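Before the Arms Move, the Room Must Be Right

October 25, 2023

In Grindton, the two-armed robot at the Boltwood workshop starts each working day in simulation. Hạnh Khúc, who looks after the cell, does not switch on the real motors until the virtual copy has moved both arms through the full routine.

The routine has 314 poses. At each one, the software compares the joint angles with the stored values and writes the difference into a log. When a gripper is changed, its model must be changed too, and the zero position of the wrist is set again. "People forget the model," Khúc says. "Then the fingers close on air, and they blame the camera."

She learned this in December, when a wrist offset stayed wrong for 959 cycles. The error was small, but it grew with the reach of the arm. Her colleague Benjamín Godoy found it by reading old logs during lunch.

Now the two of them keep a paper card for each arm. It shows the last calibration, the version of the gripper model and the initials of the person who made the change.
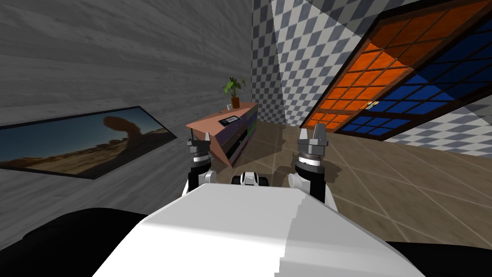
By Albane Aubert

In the simulated room, both grippers stand up beyond the white torso, over a tiled floor. The checkered wall and the colored window panes can be exchanged for others from a menu – Godoy does this on most mornings before he repeats the routine.

The next job is the left elbow. Khúc has ordered a new cable from Pichon, and she will enter its length in the model before she opens the cover.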